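**Children's Garden Tool Set: Storage and Sorting Study**
Product Design Studio, Galtwood
18/10/2026

## Background

Our brief was to look at a product people already own and find out how it gets put away. I chose toy garden tools. They are cheap, brightly colored, and usually end up in a bucket or on the floor of a shed. The packaging they come in gets thrown out the same day, and after that there is no obvious place for them.

The question I set myself was simple: can a small set of forks be kept in one open tray so that a child can take one out and put it back without help?

## What I used

The forks are the main subject, and I tried to keep the other things to a minimum.

- Toy garden forks in mixed colors, all with three tines
- A green toy rake with a wooden handle
- A yellow toy shovel, also with a wooden handle
- One green gardening glove
- An artificial plant in a pot
- An orange-yellow rectangular tray

The forks came in a mixed lot from Inden. The tray came from Gruvex and was chosen because it was shallow and had no dividers. I had looked at a divided tray from Zapata first, but the slots were too narrow for the handles, and I didn't want to test a tray by cutting it up.

My spending limit was 400 and I stayed well under it. Most of what I spent went on trays I did not end up using.

## Layout

I tried two ways of setting out the forks before they went in the tray.

In the first, the forks were piled to one side with the rake and shovel. It takes no time to set up, but the tines catch on each other, and lifting one fork tends to drag a second one with it. I dropped this after the first session.

In the second, the forks are laid in a row in front of the tray with the tines pointing away from the front edge. The handles are then all at the same end. I left the rake and shovel out on the surface. In a real shed they would be lying around too, and I wanted the forks to be picked out from among other things.

The glove and the plant stayed in for the same reason. The yellow wallpaper with the roses and vases was left over from an earlier studio project. I had planned to cover it with plain paper — in the end I kept it, and it made the corner feel more like somebody's sunroom than a test bench.

## Method

Each session followed the same order.

1. Clear the tray and wipe it.
2. Lay out the forks in a row, tines to the back.
3. Place the rake and the shovel clear of the row.
4. Move the forks to the tray one at a time, keeping each one flat so the head and handle both rest inside. 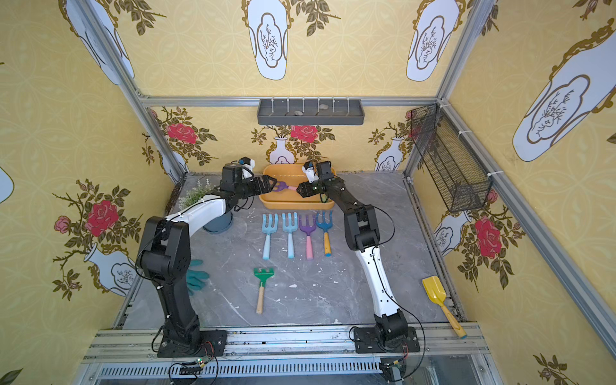 5. Check that no tines are hooked over the rim.
6. Write down how the forks are lying, then take them out and start over.

I worked through 40 layouts in April. The notes were kept in a paper log and typed up afterward, which I would not do again.

## Results

The row layout was easier to work with in every session. With the handles all at one end it was clear where to take hold, and the tines did not tangle on the way in.

Inside the tray it was less tidy. The fork heads are wider than the handles, so when they all face the same way the heads crowd together and the handles have space to spare. Turning every second fork around fixed this, but a young child is not likely to do that without being shown.

Color helped less than I expected. Several forks have a head in one color and a handle in another, and when they overlap it is hard to tell which handle goes with which head. A set meant for sorting should use one color per tool.

## Changes for next time

- Try a tray with a low ridge across the middle to keep the handles up off the bottom.
- Mark the outline of a fork on the tray base.
- Test with the glove inside the tray, as families will probably put it there.
- Type the log as I go.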